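Flollwood Museum of Homes
Learning Pages: How Does a Door Work?

Most people go through a great many doors every day without giving them much thought. A door must open easily, close firmly and stay upright for years. This page explains how it does so.
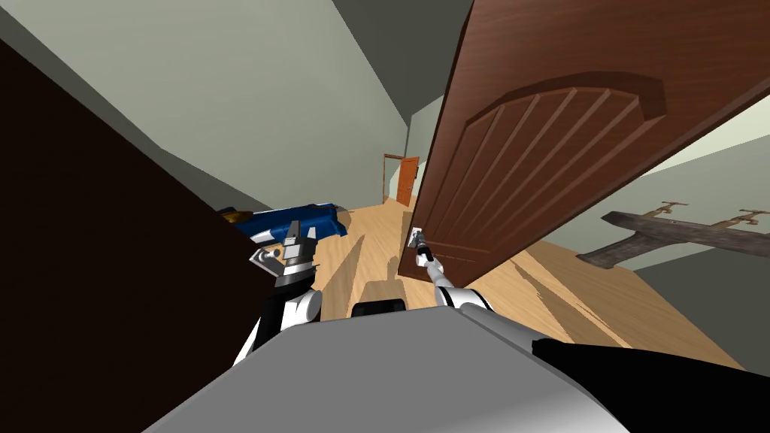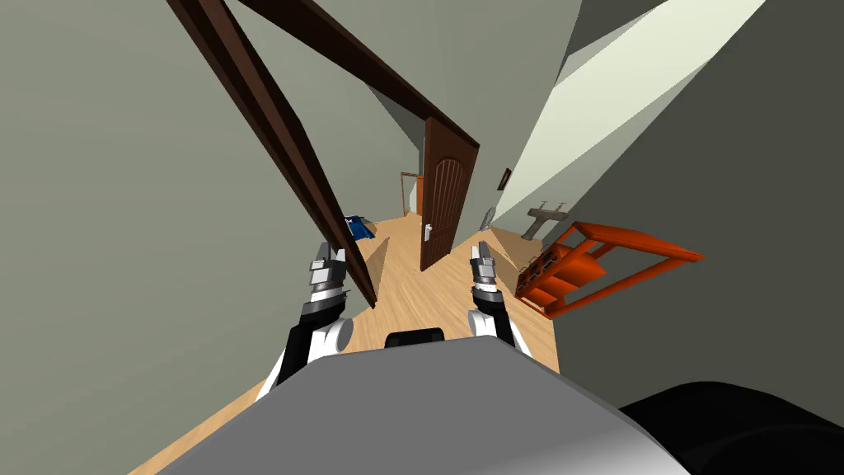
Hinges

A door is held up along one side by hinges. Each hinge has two flat plates joined by a pin. One plate is fixed to the door and the other to the wall or its frame. The heavy front door in the Davine Room at the museum weighs 60 kilograms and hangs on 3 hinges.

Why is the handle so far from the hinges?

Try this at home with an adult. Push a door gently near its handle, then push it close to the hinges. The second push is much harder work. The further you are from the hinges, the less force you need. Scientists call this turning effect a "moment".

Latches and locks

When you press down a lever handle, it pulls a small metal piece called the latch back into the door. Let go, and a spring pushes it out again. A lock is different because it needs a key. The museum keeps 512 old keys in the Luangrath Gallery, and the oldest is as long as a ruler.

Staying safe

Keep fingers away from the hinge side of any door. Never swing on a handle.

Words to know

Hinge: a joint that lets a door swing.
Latch: the part that holds a door shut.
Threshold: the strip of floor beneath a door.

Next page: Windows and Shutters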